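Breads, Baskets and a Lot of Crumbs: my project report

Cluscombe, Thursday, September 1, 2022

When I picked bread presentation for my project I thought I'd be finished in a fortnight. I work Saturdays on the counter at Mazza (a little bakery and café, mostly rolls and buns, very good cheese things) and I'd noticed that customers nearly always pointed at whatever was in a basket, even if the same bun was sitting on a tray right next to it. So my question was a simple one. Does the way a bread roll is set out on a table change how much people want it, and does the shape of the roll matter as well?

I'd started reading for this back in February, mainly old café design books from the library, plus a catalogue from Plostari, who make display baskets and trays for shops. The catalogue was more useful than the books! It had pages and pages on weave, rim height and lining, and it made me realise I'd never properly looked at a bread basket in my life. They want you to have a low rim for anything round and a tall one for sticks and baguettes, so that things stand up and don't roll about.

My plan had two parts. The first was to set a table in different ways and get people to fill in a short form saying which bread they'd go for and why. The second was to write down how annoying each way was for whoever had to lay the table and clear it again. I added the second part after a telling-off from my tutor, who said that a nice display is no good to a café if it takes all morning. Fair enough.

For the cloth I went with a plain light grey one. I did try a white one at first but the crumbs vanished on it and so did the paler rolls, and then I tried a red check that made everything look like a picnic advert. Grey was dull in a helpful way. The golden colours came up really warm against it, and a few people wrote on their forms that the bread looked "fresher" than it had on the white, even though it had all come out of the same bag.

The basket took ages to choose. I wanted a round one in a reddish-brown weave, low at the sides, big enough that one bun would look a bit lonely and a few would look generous. The first one I bought was much too deep, and you had to stand right over it to see what you were getting.
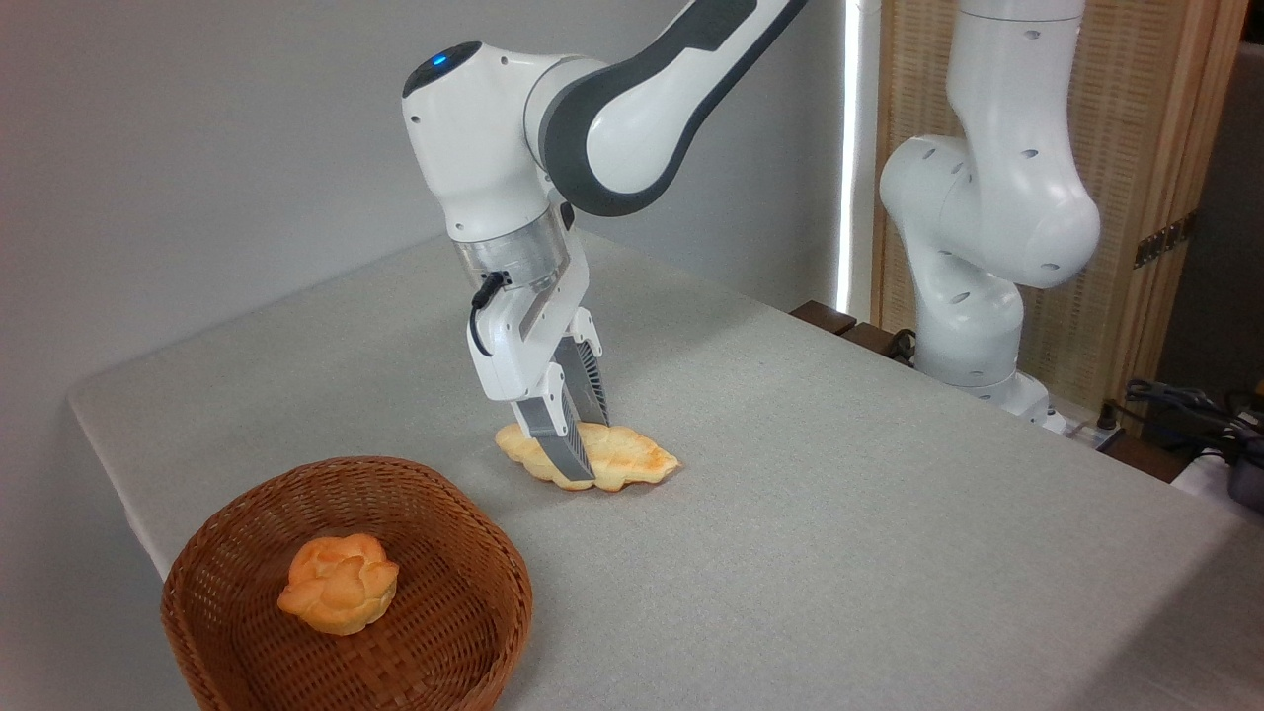 The shapes were where it got interesting. I had tall puffy buns with lobes like petals, and I had flatter ones with wavy edges that spread out much more. In my head the flat ones would win easily, as you get a lot more of the toasty top. On the forms it went the other way. People liked the flower shape, and they liked it most of all in the basket. One person wrote "looks like it was made for somebody", which I've thought about a lot since.

The flat ones did badly straight on the cloth. Several people said they weren't sure if they were meant to be eaten or had just been put down for a minute. I moved them on to a small plate for the next go and the comments got kinder straight away, though they still came second.

I collected 981 forms altogether, between the café, the college canteen and the open day at Flindwood. Of those, 948 were filled in properly. The rest had no choice ticked, or every choice ticked, or in one case a very detailed drawing of a duck. I'd meant to type them up as I went along and I didn't, so I lost most of a week to that in the summer and I really wouldn't recommend it.

Now for the laying and clearing. I tried 4 layouts: all in the basket, all on the cloth, all on plates, and a mixture. Straight on the cloth was the quickest to lay and the worst to clear, with crumbs getting down into the fabric and needing a good shake outside. The basket was nearly as quick to lay, but seeds and flakes get into the weave and you have to turn it over and tap it, then go round with a dry brush. Plates were the slowest to set out and there's washing-up as well, but the table itself was fine afterwards with just a wipe of the hand. The mixture was pretty and a complete faff.

I also learned to handle the buns less. The puffy ones cope with being picked up from the sides, but the flat ones don't like being pressed in the middle, and the edges go first. By the end I was sliding a hand underneath those and lifting them from below, with the other hand keeping the wide bit level. Mazza have tongs for customers and I'd always thought they were only about hygiene, but a light pair that opens wide makes a big difference to how the tray looks by lunchtime.

If I did it again I'd change 2 things. I'd ask people how hungry they were, as the canteen forms at noon were far less fussy than the ones from mid-afternoon. And I'd line the basket for half of the sessions, to see whether a napkin changes the answer or only saves on brushing. I've got a linen one ready and the café has said I can carry on over the autumn, so the next lot of forms is already printed.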